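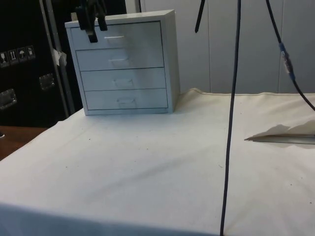
Figure 1. The four-drawer cabinet on the covered table.

Our project was about small storage. The student office in Starnurville keeps its spare keys, stamps and badge clips in one small white cabinet, and people kept opening every drawer to find one item. We wanted to see if a fixed plan for the drawers would help.
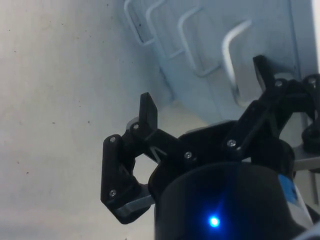 Ekov Study Group, Department of Interior and Product Design

We first wrote down what people came looking for. Over 2 weeks in March we logged 70 searches. Almost half were for badge clips, which were kept in the bottom drawer. Stamps came next. Keys were asked for least, but they had the top drawer to themselves.

We moved the clips to the top, put stamps second and keys third, 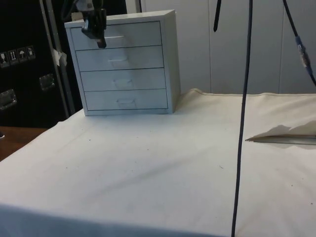

and left the bottom drawer for things that did not fit anywhere else. Labels were discussed and dropped because the drawer fronts are narrow. A card with the plan was taped to the wall instead. After the change we logged searches again for 10 days. Most people went to the right drawer on the first try, apart from those looking for keys.
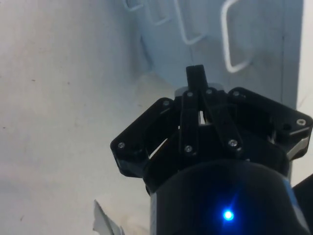

Padmavathi Iyengar wrote in her comments on our draft that the card may be doing more of the work than the new order, and that we should have tested the two separately. We agree. With more time we would run the old order with a card first.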